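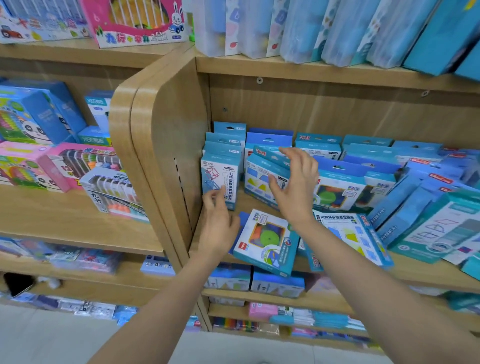

Keeping Order on the Mathematics Shelves

The shelves given over to mathematics teaching aids are among the smallest in the Diltisero shop, and by the account of the man who looks after them they require more attention than any others in the building. Samer Haddadin has been responsible for the stationery and educational toy floor for 13 years. He agreed to speak to the Association's bulletin for its series on the daily work of specialist retailers, and the conversation took place in the stockroom over the course of a morning, with two interruptions for deliveries.

Mr Haddadin began by explaining how the floor is divided. Exercise books, pens and paper occupy the front, where customers in a hurry can reach them. Craft materials are kept along the side wall. The boxed teaching aids are at the back, in pale wooden shelving with rounded end panels that was installed when the shop was last refitted.

"People assume the back of a shop is where you put what does not sell," he said. "With us it is the opposite. A parent who has come for a geometry set knows that they have come for it. They will walk to the back. A person who wants a pencil will not."

The range is largely imported, and a good part of it is made for the Chinese primary curriculum. Boxes of this type are commonly marked with the school year whose textbook they accompany. A solid geometry set may state that it is suited to fifth-grade mathematics textbooks, and a box of number pieces may carry little more than the word for "number" and a window through which the coloured pieces can be seen. The shop serves a number of families who use these textbooks at home or at weekend classes, as well as teachers who do not read the language and buy by the picture.

This mixture of customers, Mr Haddadin said, governs how the shelf is arranged.

"I have two kinds of reader. One reads the words and one reads the drawing. If the box is lying on its face, I have lost both of them."

He was asked what happens to the shelf in an ordinary day. He replied that the boxes are light, that most are made with a hanging tab at the top, and that such boxes were designed in the first place for hooks. Standing on a board they are less stable than they look. A customer takes out the third box in a row, the second leans into the gap, and the next customer lays the first one flat in order to see what is behind it. Boxes are returned upside down more often than one would suppose, and the printed shapes make the error difficult to notice.

"A triangle is a triangle whichever way you hold it," he said. "You look along the row and everything seems correct. Then you see that the maker's name is the wrong way up, and you know that somebody has had it out."

For this reason he teaches new staff to look at the brand tab first and at the illustration afterwards. The procedure he has written for them covers a single page. One compartment is dealt with at a time. Anything lying flat is lifted out and placed on the trolley before the standing boxes are touched. The boxes at the left-hand end are squared up first, against the panel, and the remainder are built out from them towards the right. Larger boxes go to the rear. Model codes, which on many of these products are printed on small labels in the header, are compared so that like is placed with like.

The last point gave rise to some discussion. The pale blue packaging favoured by several makers is, in Mr Haddadin's opinion, the principal cause of error on the floor. Two products of quite different purpose may share a colour, a size and a style of drawing. He recalled a school that had ordered a quantity of cube frames and was sent away with fraction discs, and the whole order had to be exchanged.

"They were very polite about it," he said. "I was less polite to myself. After that I said we would read the code every time, even when we were sure. Especially when we were sure."

The shop holds 400 boxed teaching aids on the floor when the shelves are full, with a further 1,000 in the stockroom before the start of the school year. February is a quieter month, and it is then that the compartments are emptied in turn, wiped down and refilled. The work is done by hand and at an unhurried pace. Mr Haddadin prefers that staff use both hands, one to steady the end of the row while the other moves the box in question. He is firm about this. A row which is not held will slide, and a box which falls from the upper boards may open at the flap and release its contents across the floor.

"There are 150 pieces in one of the counting sets," he said. "They are small and they are round at the corners. I have found them under the till in April."

Mervyn Birkett, who advises the Association's members on shop layout, visited the floor last year and was invited to contribute to this article. He took a somewhat different view on the matter of hooks. In his written comments he observed that packaging with a hanging tab is best displayed as its maker intended, and that a slatted wall with long hooks would remove most of the difficulties Mr Haddadin describes.

"The wooden units are handsome and I understand the attachment to them," Mr Birkett wrote. "They suit books and they suit large games. For slim boxes with a header, a good deal of staff time is being spent on restoring an arrangement which the fixture does nothing to preserve. I would at least fit low dividers."

Mr Haddadin was shown these remarks and read them through twice. He accepted the point about dividers and said that a set had been tried in one section, obtained from Zudach, the firm which supplied the shop's label holders. They had kept the rows upright. They had also taken up width, and the larger boxes no longer fitted unless turned sideways, with the picture facing the partition. The dividers were removed and are now in use among the sketch pads, where he considers them excellent.

On hooks he was not persuaded.

"A child can take a box from a shelf and put it back," he said. "Perhaps not very well, but they can do it. A child cannot put a box back on a hook that is behind five others. They leave it on the floor, or they pull, and the tab tears. Then I have a box with no tab, and where do I put it? On a shelf."

He was willing to concede that the present arrangement depends heavily on the people who maintain it. Two members of staff are assigned to the rear shelves, and each tidies them once in the morning and once after the schools have closed. On the busiest days a third round is added. The time is entered in the floor book. Mr Haddadin does not regard it as lost, and he pointed out that most of his decisions about ordering are made while he is straightening rows. It is then that he sees which boxes have been handled and put back, which have been opened, and which have not moved at all.

A box that is often handled but seldom bought interests him the most. In his experience the difficulty is usually that the customer cannot tell what the set is for. The shop has therefore begun to place short English cards on the shelf edge, giving the topic and the age of pupil. The cards for solid shapes, plane shapes and number work are finished. Those for measurement and time are being checked by a teacher at the Greco weekend school, who has already returned one of them with corrections.

"She told me I had described a clock face as a protractor," Mr Haddadin said. "I had the two cards the wrong way round. So it is useful to have someone look."

Asked whether he opens the sets himself, he said that one of each is kept in the stockroom as a sample and may be shown to any customer on request. Teachers make frequent use of this. Parents seldom know that it is possible, and he would like to see it stated more clearly on the floor. A notice has been drafted. Its position has not been settled, as the end panels are curved and he does not wish to have anything fixed to them with adhesive.

Towards the close of the conversation he was asked what he would advise a member of the Association who was considering such a range for the first time. He recommended beginning with few lines and more than one of each, so that a row can be recognised as a row. He advised against filling a compartment to its full width, and suggested that a hand's breadth be left free at one end — the boxes can then be moved along without being lifted out. He also recommended that whoever is to tidy the shelf should be the person who fills it.

"You remember where you put things," he said. "If another person has filled it you are only guessing at what they meant."

The interview ended when the second delivery arrived, a consignment of Voson drawing instruments which had been expected the previous week. Mr Haddadin signed for it, checked the outer cartons against the note and asked for the trolley to be brought round.

Members who wish to arrange a visit to the Diltisero floor may do so through the bulletin office. Mr Birkett's guidance on shelf dividers and label holders is available from the same address.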